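Rev. Feb 25, 2019 — replaces the December sheet, throw that one out.

## 4. Labeling boxes and bins

Do this after the shelves are up (section 3) and before anything goes on them. Labels first, boxes second. Relabeling a full shelf takes all afternoon.

Have on hand:

- Plosstead label roll, matte side out
- one permanent marker, plus a spare
- dry cloth
- the log book or the Wustoda log sheet, either works

### 4.1 Prep the surface

1. Wipe the short end of the box. Short end only, that's the side that faces the aisle.
2. Let it dry. Plastic bins need longer than cardboard.
3. Peel off old labels. Residue left behind is OK if it's flat. If it's sticky, wipe again.
4. Place the new label in the upper left corner, two fingers in from the edge. Press from the middle out.

**Note:** Matte side takes ink. Glossy side smears. If you cant tell which is which, breathe on it — the glossy side fogs.

**Caution:** Don't label the lid. Lids get swapped.

### 4.2 Write the number

1. Open the log to the next free line. Take the number printed there. Don't make one up, don't skip ahead.
2. Write on the label with the box on a flat table, not on your knee and not on the shelf.
3. Large block figures. No cursive, no slashes through zeros.
4. Under the number, one or two words. "Xmas lights." "Tax papers." "Cables." Full contents go in the log.
5. Cap the marker between boxes. They dry out fast in a warm garage.
6. Wait 30 seconds before touching the ink.

Keep the tip pointed down the whole time, even when you're only holding it and thinking. A marker stored or held tip up goes faint after a few boxes and you end up going over each number twice. White-barreled or black-barreled makes no difference, ink color does: black only.

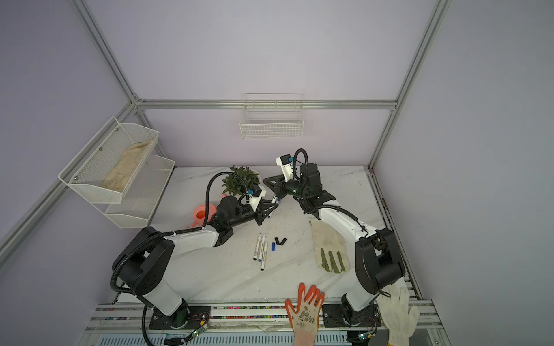

### 4.3 Fill in the log

1. Number, short name, shelf letter, date. All four, every time.
2. List contents in plain words. "Blue bag w/ tent stakes" is fine.
3. Anything heavy — write HEAVY at the start of the line. Over 40 pounds goes on the bottom shelf no matter what's in it.
4. Anything fragile gets an F after the number, on the label and in the log both.
5. Initial the line.

Number ranges in the standard log:

| Shelf unit | Last number |
|---|---|
| Ghoneim unit, tall | 1,418 |
| Altusness unit, wide | 2,364 |

Ran out? Start a second book. Put a B in front of every number from then on.

**Note:** Wustoda sheets come without the shelf letter column. Rule one in by hand on the right side before you start.

### 4.4 Load the shelves

1. Heavy boxes first, bottom shelf, both ends then the middle.
2. Label end out. Check before you let go of the box.
3. Leave a hand's width above the top box so it can be lifted clear.
4. Low numbers left, high numbers right. Don't fuss over gaps.
5. Fragile boxes at chest height. Nothing stacked on top.

**Caution:** Never load the top shelf while the bottom one is empty. The tall Ghoneim unit will tip, even with the feet leveled. Fit the wall strap (3.6) before step 1 if you haven't already.

### 4.5 Changing a label

- Box emptied: draw one line through the log entry. Leave it readable.
- Box refilled with diffrent stuff: new number, new label, new line. Stick the new label right over the old one.
- Box moved: change the shelf letter only. Number stays.
- Number faded: go over it once, same marker type.

### 4.6 Problems

**Label won't stick.** Surface is dusty or damp. Back to 4.1, step 1. Rough cardboard needs a strip of clear tape across the top edge — keep tape off the writing.

**Ink smears.** Glossy side out. Peel, flip to a new label, rewrite.

**Two boxes, same number.** Keep it on whichever box matches the log. The other gets the next free line.

**Number in log, no box.** Check the floor and the other unit first. Still missing, put a question mark in the margin and carry on with section 5, yearly check.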